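4. Bench setup and first grip check (handheld pair)
Meso build notes, Jedunwood shared workshop
Revised 2/29/24 by Ravindra Dixit

Read section 3 first. If the finger linkages still bind when you work them by hand, nothing in this section will help you.

4.1 Clamp the table inside the rail enclosure. The Bansal plans say the table's own weight will hold it. I don't believe that, and I wouldn't build on it.

4.2 Run each cable off its own side of the table. Leave enough slack to reach the middle and lift the gripper clear of your tallest object.

CAUTION: Slack on the floor is a trip hazard. The plans call for up to 299 mm of spare cable per side and never say where it should go. Keep it out from under your feet.

4.3 Set out a spouted pouch and a glass tumbler near the middle. Pick up both grippers, plates facing up, and bring them in from the sides.

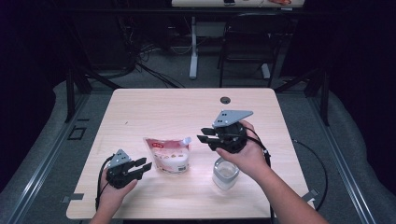
Fig. 4-1. Left and right grippers at the table, with pouch and tumbler between them.

4.4 Open and close each gripper ten times without touching anything. Watch the position readout. It should come back to the same value every time the fingers are fully open. Mine wandered between 1123 and 2000 until I reseated the connector, and the software reported "OK" the whole time. Don't trust the status line.

4.5 Grip the pouch just below the top. Lift, hold, set down. Do the tumbler last, and use one you can afford to lose.

NOTE: Plelon lists its pad material as suitable for "all household items." Treat that as advertising until your own pads have passed 4.6.

4.6 Move on to soft packaging. Hang a thin plastic bag with something in it between the open fingers, keep the tip just off the table, and close slowly.

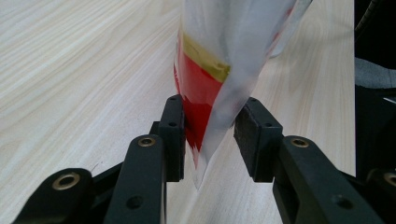
If the pads pinch only the film, open up, move in toward the contents and try again. One good grip proves very little. I want five in a row before I write anything down.

4.7 Check the screws in both finger pads and look over the bushings. Stop if a pad has shifted.

4.8 Save the log under error code 3108 if any grip failed, and go back to 3.6. The December version of these notes said to raise the motor current at this point. Ignore it.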